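Last updated: May

I have been reading a newsletter about decluttering for a while now, and I should say up front that I don't trust it. It arrives every week, it is free, and every issue ends with a link to something I could buy to help me own less. The latest was a set of storage bins from a company called Celten. The set costs 24 dollars and you are meant to put your "maybe" items in it for a season, after which you'll find you don't miss them.

I tried this. I put my maybes in a cardboard box from the grocery store instead, and in the second month I needed the bicycle pump, the good scissors and the folder with the car title. So I did miss them.

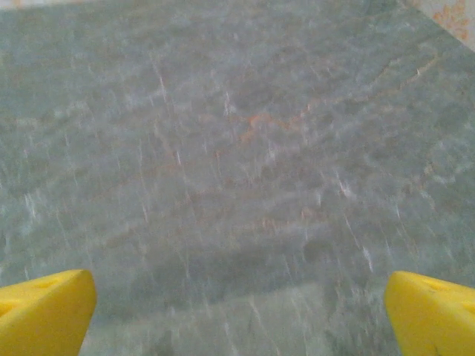 Tacoma, May

The newsletter's big idea is the 300 rule. You get your whole household down to 300 things. Why 300? I wrote and asked. The reply came from someone signing as "the team" and told me that the number was "where most people feel a shift." Most of which people? Was there a survey? An older issue had the same rule at 600, with the same sentence about the shift, so either people changed a great deal in a year or the team did.

And what is a thing? A deck of cards is one thing, I suppose, until you lose one. Are socks counted in pairs? The newsletter says a "collection" can count as a single item if it lives in one container, and once you allow that I can get my garage down to four.

My friend Ibsa Negussie went much further than I did. He sold most of his books to Menik, the used shop by the bus station, and got 200 dollars for them. He was pleased with that for a week or so. Then he started buying some of them back, at Menik's prices, and I have watched him do it – he stands in the aisle and pretends to browse. He still says the exercise was worth it. Maybe. He does have a very clean shelf.

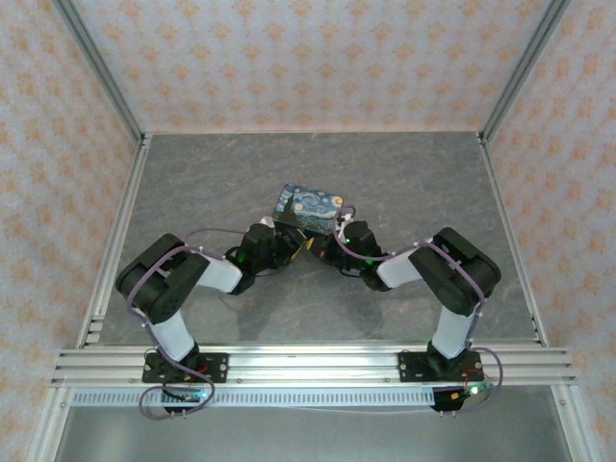

Vol. 6, No. 11

What bothers me is the tone. Everything you own is supposed to be weighing on you. I have a biscuit tin full of buttons that came from my grandmother, and I can report that it has never weighed on me at all. It sits in a closet. Twice a year a shirt loses a button and I go and dig for one that nearly matches. The newsletter would have me photograph the tin, thank it, and let it go, and then I'd be driving to the store to pay for a card of buttons I don't like as much.

I also notice that the before-and-after houses are always large. It is easy to look calm in a big room with one chair. Put the same person in my kitchen, where the vacuum has to live behind the door, and see how serene they are with 300 things or with 30.

To be fair, I did get rid of some stuff. Two broken umbrellas, a Nusix coffee grinder that only ever made noise, a drawer of chargers for phones I no longer have. The drawer closes now. I didn't need a rule for that, I needed a rainy afternoon and a trash bag.

I'll probably stay subscribed through the summer. They have promised an issue on attics, and I would like to hear what they think is up there.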